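The old waterworks at Nolterbridge opens its lower level to the public twice a year, and in December I finally got a place. I had tried before and missed out both times, as the tickets go early in the morning and I am not at my best then.

The group met outside the Konelura building on Lungu Street. We signed a form, picked up helmets and went down 60 steps to the first landing. The stairs are iron and steep, with a handrail on one side only. At the bottom is a brick passage that runs nearly 300 yards under the street to the settling chamber. I had expected to be moved along quickly, but we were left to look for as long as we liked.

The brickwork is in better shape than anything at street level. In a few places you can see where an older channel was blocked up with stone, and a side tunnel toward the Umoleo mill goes back a short way before it ends at a grate. I would have liked to know more about that one. The guide only said it was on a map from before the mill closed.

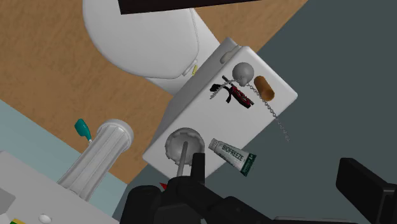 The settling chamber has a vaulted roof and a walkway along one wall. Sound carries a long way in it. We stood with our lamps off for a minute and could hear traffic overhead.

The whole visit took 2 hours. Wear boots, and bring a second layer even if it is mild outside. Next I want to walk the route of the tunnel above ground and see if any of the old shaft covers are left.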